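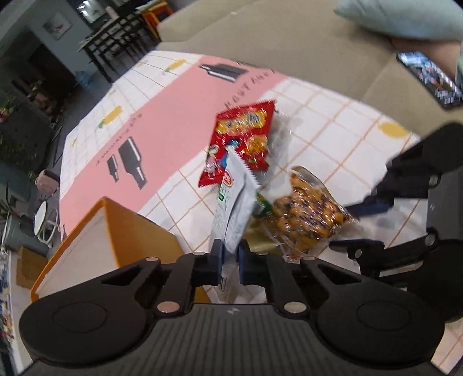 One customer wrote to us in April that she had baked with the Motau dry yeast all winter and only wished we'd sell it in something smaller than the bakery brick, and well, she got her wish!

Motau Instant Dry Yeast, single packets
Item 3571
Sold by Ziden Pantry Goods

We've carried the big Motau brick for years (it's still here, 1000 g, and still the best buy if you bake most days), but plenty of you make a loaf or two on the weekend and then find half a bag at the back of the fridge come summer. The single packets are for you. Each one raises around 500 g of flour, so a good-sized sandwich loaf or a tray of dinner rolls, and you can stir it right in with the flour and salt, no soaking needed.

It's a forgiving yeast. My own kitchen is on the chilly side and the dough still gets there, just slower, and I've come to like the flavor better that way. For sweet doughs with a lot of sugar and butter, have a look at the Limsakul Gold instead, which copes with all that richness far better.

Box of 70 packets, or catering case of 156
Keep in a cool, dry cupboard
Once a packet is open, fold it over, refrigerate and use it within two days

Goes nicely with: Clisel strong white flour, Clisel malted flour, Limsakul Gold yeast for sweet doughs

Orders placed before 2 p.m. go out the same afternoon.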